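Projects > Jamgate > shelf-notes > README

Search this project Go

Jamgate shelf notes

Shelf notes for the packaged snack section at Jamgate, kept as plain CSV files with a short set of rules for filling them in. The files say what is on the shelf, which way it faces, what stands behind it, and what state the box is in. They don't cover sales or prices. Those are in the Savolainen export, which is a separate repository and needs its own login.

Maintained by Takeshi Sakai. Thandeka Mnguni wrote the original column list and still handles changes to it.

What is in the folder

products.csv -- one row per product, 80 rows at the moment
positions.csv -- one row per box position per check, around 300 rows
condition.csv -- notes on dents, torn flaps, faded panels and missing shelf tags
words.txt -- the list of allowed words for color, facing and condition
old/ -- the spreadsheet tabs we used before October, unedited

The old tabs use "left" and "right" from the stockroom side. Everything in the current files is from the shopper's side. Don't paste rows from old/ into positions.csv without swapping them first.

Columns in products.csv

product_id: short code, lowercase, never reused. A product that is dropped keeps its code and gets status "gone".

name_on_box: the name as it is printed, including "Organic" if that word is on the box. We don't shorten it and we don't fix the spelling to match the supplier invoice.

brand_on_box: the brand as printed. Apostrophes stay in, so Annie's and not Annies. Brands printed in capitals are entered in normal case.

main_color: one word from words.txt, taken from the largest panel on the front. If the top panel is a different color, put that in top_color.

top_color: leave blank if it matches the front.

pack_type: box, packet, pouch or tray.

status: current, seasonal or gone.

Columns in positions.csv

check_id: the check the row belongs to. A check is one full pass along the section by one person.

bay, shelf, slot: bays go left to right. Shelves are numbered from the top. Slots go left to right along the front edge and start over on every shelf.

depth: F for front, B for behind. If boxes are three deep, the middle and the last are both B. We tried using a number here and people filled it in differently, so it went back to a letter.

product_id: from products.csv.

facing: front, side, top, back or angled. "Angled" means you can see a good part of two faces without moving. A box that is only slightly off square is still "front".

edge_gap: distance from the shelf's front edge to the closest part of the box, in millimeters. Anything over 100 is entered as 100.

How to do a check

Start at the top left and work across. Finish a shelf before going down to the next one. Write down what is there before straightening anything. If you move a box first, mark the row "moved" and go on; don't try to remember how it stood.

Enter the front row, then the boxes behind it. A box you can only see part of still gets a row if you can tell the product. If you can see packaging but can't tell which product it is, use the code unk and fill in main_color. These rows are useful later when somebody goes back to look for a product that has drifted to the wrong slot.

Stacked boxes share a slot. Put "stack" in the notes column and give each product in the stack its own row.

Packets are harder than boxes. They slump, and the printed side is often against the wall or another packet. Use pack_type to mark them and leave facing blank when it can't be judged.

Purple boxes

The Annie's boxes need extra care because two different products can look like the same one from a few steps away. Both are purple on the front. Read the words on the top panel before entering a code. The Bunny Grahams boxes say so on top. The Organic one with "Hidden Veggies" has a lighter, more lavender top, so it gets main_color purple and top_color lavender. In the first batch of rows the two were mixed up often enough that 58 rows were checked again by hand. They are marked "rechecked" in the notes column and can be treated like any other row.

Bars and baked snacks

Bobo's boxes come in more than one color. Go by the printed flavor, and if the flavor is hidden use unk with the brand filled in. Don't guess from the color alone.

Simple Mills boxes are white with a yellow sunflower, whatever is inside, so main_color is no help in telling them apart. Use the product picture and the name. Sweet thins and soft-baked bars have separate codes.

Z Bar goes under bars, not under kids' snacks. That question comes up with every new person and the answer has been the same each time.

Known problems

- Slot numbers shift when a wide box is replaced by two narrow ones. We accept this. Compare products between checks, not slot numbers.
- "Faded" was used for two different things in condition.csv: sun fading and worn ink. New rows should say which. Old ones have been left alone.
- The bay at the end of the section was measured by Ramora with a different tape and its edge_gap values are all a few millimeters higher than you would expect.
- A few rows have no check_id. They came in on a handwritten sheet and we couldn't match them to a pass. They stay in the file with the column blank.
- Seasonal boxes get status "gone" too early. Please leave them at "seasonal" until Takeshi has looked at them.

Snack shelving at Jamgate, with the purple boxes on it 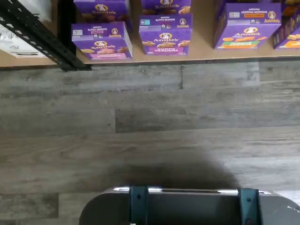
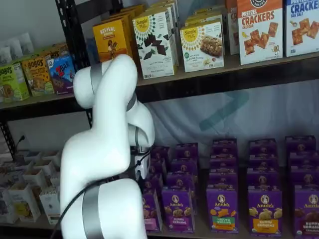 Changing the files

Small fixes to spelling or a wrong code can go straight in. Put the old value in the commit message so it can be found again. Adding a column, or a word to words.txt, goes to Thandeka first -- she keeps the matching list on the Vunolo side, and an unknown word stops the nightly copy.

Save as UTF-8 with commas. Some spreadsheet programs turn the apostrophe in Annie's and Bobo's into a curly one, and then the brand no longer matches. Run a quick search for curly apostrophes before you commit.

Do not sort positions.csv. The row order is the order the shelf was walked, and a few of the older notes say things like "same as above".

Use

The files may be used inside Vunolo and by Savolainen for shelf layout work. Ask before passing them on to anyone else. Brand and product names are copied from the packaging only so that boxes can be told apart.

To do

- Add rows for the packets, which are thin on detail
- Decide whether "angled" needs a left and a right
- Move the shelf tag notes out of condition.csv into their own file
- Remeasure the end bay with the same tape as the others

Questions about a particular row: open an issue with the check_id and the slot.

3 comments 2 shares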